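Chapter 4
Flat Wood: Boards, Strips, and Tabletops

Put your hand on the nearest wooden table and push. It feels as steady as the floor, doesn't it? Yet the wood under your palm is on the move. It takes in water from damp air and swells, then gives the water back and shrinks, and it will go on doing this for as long as the table exists. A tree spends its life pulling water up through thousands of tiny tubes, and those tubes are still there after the sawmill, the plane and the sandpaper have done their work.

This chapter is about what happens when we ask such a restless material to be flat. It is one of my favorite topics in the whole book, because the problem is so old and you can study it at your own kitchen table! 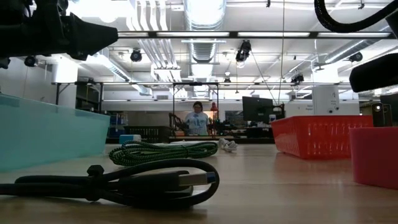
One reader of the first edition wrote to ask why we bother with all this when a good coat of varnish seals the wood and stops it from moving. A lot of students come in with the same idea. Varnish slows the water down, and a thick coat slows it down a great deal, but no common finish shuts it out. Over a long damp summer the moisture gets in anyway. By the time the heat has been on for a few weeks, it is on its way out again.

The movement also has a direction, and this is where things get fun. A board hardly changes in length at all. Nearly all of the swelling happens across the grain, and most of that follows the curve of the growth rings. In the old town hall at Urkbridge there is a maple table 54 inches wide that grows and shrinks by close to half an inch between seasons. The people who built it knew this would happen. They fixed the top to its base with wooden buttons that slide in slots, so the whole surface can creep in and out without splitting.

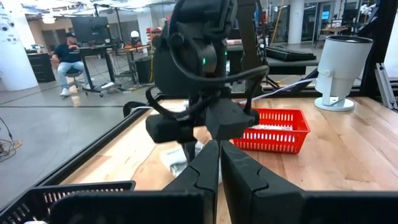

Sliding buttons deal with width. Cupping is another matter. A single wide board tends to curl toward its bark side as it dries, like a slice of bread left out on the counter, and early builders tried everything from heavy battens to iron straps to hold it down. The better answer was to cut the board up. Rip it into narrow strips, turn each strip on its edge, glue them side by side, and the pull of any one strip becomes too small to bend the rest.
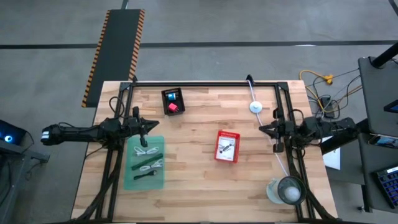 Figure 4.1. A light butcher-block worktable made up of pale maple strips.

In Section 4.2 we will build a small panel this way and measure it through a full year, starting in September. You will need 2 clamps, a ruler you trust, and a notebook. Students at Vodetley have kept up this project long enough to collect 581 readings, and their chart appears at the end of the chapter. Try sketching the curve you expect before you turn to it.

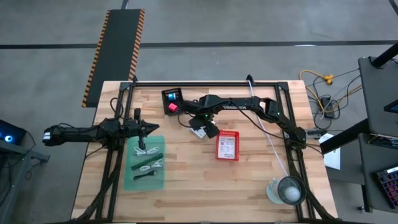
Figure 4.2. Butcher block with light-brown striped planks, on a concrete floor.

4.1 Where the Water Goes

Green wood holds water in two places. Some of it sits loose in the hollow centers of the cells, and the rest is bound inside the cell walls themselves. The loose water leaves first, and while it does, the board gets lighter but keeps its size.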